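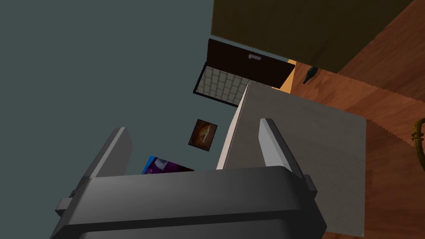

A gripper with its fingers open, and a flat grey panel beyond them.

The coalition that cannot count

Readers who have been away, or asleep, will want to know whether Boralley still has a government. It does, in the sense that a man who has lost his trousers still has a wardrobe.

The budget passed its second reading in March by a single vote, and that vote belonged to Jelle Peeters, who left the Rengifo Alliance in the morning, sat as an independent through lunch and was back on the Alliance benches before the tea had gone cold. Asked what had changed, he told the lobby that he had been given assurances. Asked what about, he said he had been assured that this would become clear.

The sticking point was regional bus money, as it has been since the assembly was set up. The Alliance went into the election promising to keep all 33 rural routes. Its partners, the Civic Union, went in promising to keep the books straight, and the two spent the winter discovering that they had meant it. The compromise keeps every route and removes the buses from 12 of them outside school hours. Fidelina Alvarado, who leads the Union in the assembly and has never knowingly enjoyed a press conference, described it as "a settlement both sides can explain". Neither side has tried yet.

The opposition had a good week and did its best to waste it. Kiyoshi Tamura put down 241 amendments, the longest list in the chamber's short history, and a fair number of them turned out to be the same amendment with the commas moved. The Speaker grouped them, Tamura objected to the grouping, and the objection had to be debated before the things it was objecting to. By eleven at night there were 19 members left in the room, two of them visibly asleep and one of them on the front bench. Jhair Cáceres, speaking for the smaller of the two opposition parties, used his ten minutes to attack the larger one.

What matters now is the committee stage, and there the arithmetic gets worse. The government has no majority on transport and only the chair's casting vote on finance. The chair is Khoa Khổng, who resigned from the cabinet last autumn over the Gaslow bypass and has been extremely polite to everybody since. People who work with him say he hasn't made up his mind. People who work for the chief whip say the same thing, but with their heads in their hands.

A defeat in committee wouldn't bring the government down by itself. The clauses would go back to the full chamber, where Peeters would once more be the most interesting man in Boralley, a position he seems to have got used to. An early election is talked about mainly by those who wouldn't have to fight one. The Union is short of cash, the Alliance is short of candidates, and Tamura's lot still haven't agreed who should stand in Jukelar, where they have two branches that don't speak and share a photocopier.

Finance takes the bus clauses first, starting at ten in the morning. The public gallery is open and the seats are hard, so bring a cushion — and something to read during the points of order.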